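Incidencia: la política de inserción se detiene antes del contacto con la ranura
Proyecto: Jinine - célula de ensamblaje
Abierta: marzo de 2020
Estado: resuelta con observaciones
Componentes: controlador Jedska, servidor de inferencia Eynon, paquete de evaluación Tristeck

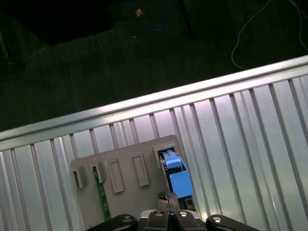
Resumen del problema

Desde que cambiamos a los pesos nuevos, la política aprendida hace bien la aproximación a la placa de utillaje, pero se queda parada a poca altura y no empieza la inserción. No hay error en el controlador. El brazo sigue recibiendo comandos, solamente que los comandos son casi cero. Después de un tiempo salta el límite del episodio y el intento se cuenta como fallo.

Con los pesos de diciembre este comportamiento no aparecía, o aparecía tan poco que no lo habíamos anotado. Por eso al principio pensé en un entrenamiento malo. Resultó ser otra cosa, pero dejo escritos todos los pasos porque el síntoma puede volver y las primeras hipótesis eran razonables.

Pido disculpas si alguna expresión no es correcta, el español no es mi primera lengua. Si algo no se entiende, pregunten en este mismo ticket.

Entorno

Placa de utillaje gris colocada sobre la superficie de aluminio acanalado, girada respecto al brazo. La placa tiene en un lado dos soportes pequeños y la tira verde de circuito, y en el otro la carcasa con la boca rectangular donde va el componente azul. La observación de la política es la cámara de muñeca más la posición de las articulaciones. No usamos sensor de fuerza en esta versión.

La política predice bloques de acciones, no acciones sueltas. Cada bloque se ejecuta hasta la mitad y luego se pide otro. Este detalle es importante más adelante.

Comportamiento esperado

Aproximación, alineación encima de la boca de la ranura, bajada, contacto, pequeño movimiento de búsqueda si la primera bajada no entra, y apertura de la pinza.

Comportamiento observado

Aproximación correcta. Alineación casi correcta. Luego el brazo vibra muy poco en el sitio y no baja. Si muevo la placa un poco con la mano, la política despierta, corrige y muchas veces termina la inserción sin problema. Esto último me confundió bastante.

Cómo reproducirlo

1. Cargar los pesos nuevos en Eynon.
2. Fijar la placa en diagonal, con el lado de la carcasa más lejos de la base.
3. Lanzar una serie de 100 intentos desde Tristeck con posición inicial aleatoria.
4. Mirar la curva de velocidad del efector final. Los episodios malos tienen una meseta plana larga justo antes de la bajada.

Registro de la investigación

Entrada 1
Comprobada la calibración entre cámara y muñeca. Repetí el procedimiento completo y la diferencia con la calibración anterior es muy pequeña, menor que la holgura de la ranura. Cargué las dos y el brazo se para igual con ambas. Calibración descartada.

Entrada 2
Sospecha de reflejos. Los canales del aluminio devuelven la luz en bandas muy brillantes y el suelo de detrás queda casi negro, así que la exposición automática tiene trabajo difícil. Puse exposición fija y repetí la serie. La imagen es más estable entre episodios, pero la meseta continúa. Después tapé con papel mate la parte del aluminio que no ocupa la placa. Tampoco cambia nada que yo pueda llamar mejora.

Dejo la exposición fija de todas formas. Una cosa menos que se mueve.

Entrada 3
Comparación de pesos con la misma configuración de ejecución. Aquí cometí un error que costó tiempo: volví a los pesos de diciembre, pero también volví, sin darme cuenta, al archivo de configuración de diciembre, porque Tristeck guarda los dos juntos. Con los pesos viejos todo funcionó y escribí en el ticket "problema de entrenamiento". Esa conclusión era falsa. La retiro.

Entrada 4
Prueba cruzada, ahora con cuidado:
pesos nuevos con configuración nueva - se para
pesos de diciembre con configuración nueva - se para también
pesos nuevos con configuración de diciembre - no se para
pesos de diciembre con configuración de diciembre - no se para
Por tanto la causa está en la configuración de ejecución y los pesos no tienen culpa.

Entrada 5
Diferencias entre los dos archivos. La mayoría son nombres y rutas. Hay dos que afectan al movimiento: el peso del promedio temporal entre bloques de acciones, y un filtro de paso bajo que se añadió para que el brazo fuera más suave en las demostraciones para visitas. El filtro solo no produce la parada (lo probé apagando el promedio). El promedio solo la produce casi siempre.

Entrada 6
Explicación que me parece más probable. En los datos de demostración, los operadores hacían una pausa encima de la ranura para mirar antes de bajar. La política aprendió las dos cosas, esperar y bajar, y desde esa posición las dos son válidas. Cuando se promedian bloques antiguos con bloques recientes, y los antiguos pesan mucho, siempre queda una parte de "esperar" dentro de la mezcla. El resultado es un comando muy pequeño, el brazo no sale de la zona de pausa, la observación siguiente es igual que la anterior y la política vuelve a predecir una pausa.

Esto explica también por qué al mover la placa con la mano el problema desaparecía: la observación cambia y las predicciones nuevas ya no son compatibles con esperar.

Entrada 7
Para comprobar la hipótesis sin tocar el brazo, pasé 500 demostraciones por un guion que mide la duración de la pausa. La distribución es más ancha de lo que yo pensaba. Hay operadores que casi no paran y otros que paran mucho. No es un defecto de los datos en sentido estricto, una persona que mira bien antes de insertar trabaja correctamente. Pero para clonación de comportamiento con una observación sin historia es un material complicado.

Entrada 8
Cambios probados, uno cada vez, siempre con la misma lista de posiciones iniciales:
a) Quitar el promedio temporal. La parada desaparece. El movimiento es más brusco en las uniones entre bloques y alguna vez golpea el borde de la ranura.
b) Mantener el promedio pero dar más peso a la predicción reciente. La parada desaparece casi por completo y el movimiento es aceptable.
c) Recortar las pausas en los datos y entrenar otra vez. Funciona bien, con cualquier valor del promedio que he probado. Pero el modelo baja con demasiada confianza cuando la alineación no es buena, y entonces busca más tiempo con el componente apoyado en el borde.

Entrada 9
Opción intermedia: recortar solamente las pausas largas y dejar las cortas. Entrené con 5 semillas distintas. En todas desaparece la meseta larga. En 2 de ellas queda una vacilación breve antes de bajar, que no impide terminar. Combinado con el cambio b) es la mejor configuración que tenemos ahora.

Resolución

Configuración de ejecución actualizada con el cambio b). Datos recortados según la entrada 9 como conjunto por defecto en Jinine. El filtro de paso bajo queda apagado en evaluación y solo se enciende a mano.

Tristeck ahora guarda el identificador de los pesos y el de la configuración en campos separados, y avisa si uno cambia y el otro también. Con este aviso la entrada 3 no habría pasado.

Lo que no está resuelto

No he comprobado si lo mismo ocurre en la tarea de la tira verde. La ranura allí es más estrecha y los operadores seguramente paran más tiempo, así que espero el mismo efecto o peor. Necesita su propia medición, no conviene copiar el umbral de recorte.

Tampoco sé si dar a la política una historia corta de observaciones sería una solución mejor. En teoría permite saber que ya se ha esperado. En la práctica, con historia, los modelos de este tipo a veces aprenden a copiar la acción anterior, y entonces la parada volvería por otro camino. Abro ticket aparte para esto.

Comentarios

Comentario de operación: ¿hay que repetir las series que ya se publicaron en el informe interno con la configuración nueva?
Respuesta: sí, todas las que usan el promedio temporal antiguo. Las series de solo aproximación son válidas, la parada ocurre después.

Comentario de operación: en la célula hemos quitado el papel mate para limpiar. ¿Lo ponemos otra vez?
Respuesta: no es necesario. La exposición fija sí, por favor no la cambien.

Comentario de datos: el umbral de recorte está escrito dentro del guion. Mejor como parámetro.
Respuesta: de acuerdo, cambiado. El valor por defecto es el mismo de la entrada 9.

Comentario de datos: ¿pedimos a los operadores que no hagan pausa en las próximas sesiones?
Respuesta: prefiero que no. Cuando se pide eso, la gente baja deprisa y aparecen más golpes contra el borde - ya lo vimos en una sesión antigua. Que trabajen normal y recortamos después.

Ticket relacionado: historia de observaciones en la política de inserción (abierto, sin asignar)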